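Trereddale Film Reviews, version 2
README

A collection of short film reviews written for the Trereddale film club newsletter, with star ratings and a few extra fields added by hand.

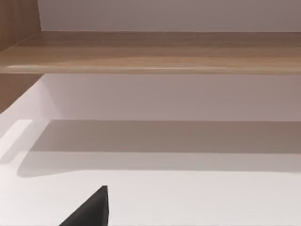
The reviews were typed up from the printed newsletters by Sveva Mancuso and checked by Gualtiero Donati. Spelling mistakes in the originals were left alone. Names of club members were replaced with a reviewer number.

Files

reviews.csv - one row per review
films.csv - one row per film, joined on film_id
splits.csv - train and test assignment, 80 percent train

Fields in reviews.csv

review_id
film_id
reviewer - a number from 1 to 13
stars - 0 to 5, half stars allowed
text - the full review
spoiler - yes or no, marked by Gualtiero after reading the review
genre_note - what the reviewer called the film, if anything

The spoiler field is strict. A review that gives away a death in the last 30 minutes of a film is marked yes, even if the trailer gives it away too.

Changes since version 1

Reviews from the Brunau screenings are now included. Most are shorter than the others and several have no star rating, so stars is blank for those rows. Blank does not mean zero.

The split is now made by film. In version 1 two reviews of the same film could end up on both sides, and scores from that version should not be compared with new ones.

Known problems

Horror and satire make up a large share of the films. Reviewer 13 rarely gives more than two stars. Some reviews refer to an earlier newsletter that we could not find. Film titles are given as printed, so a foreign film may appear under its English title in one row and its original title in another. Use film_id for matching.

Use

Free for teaching and research. Please credit the Trereddale film club. Send corrections to Sveva with the review_id.

Last updated February 2, 2024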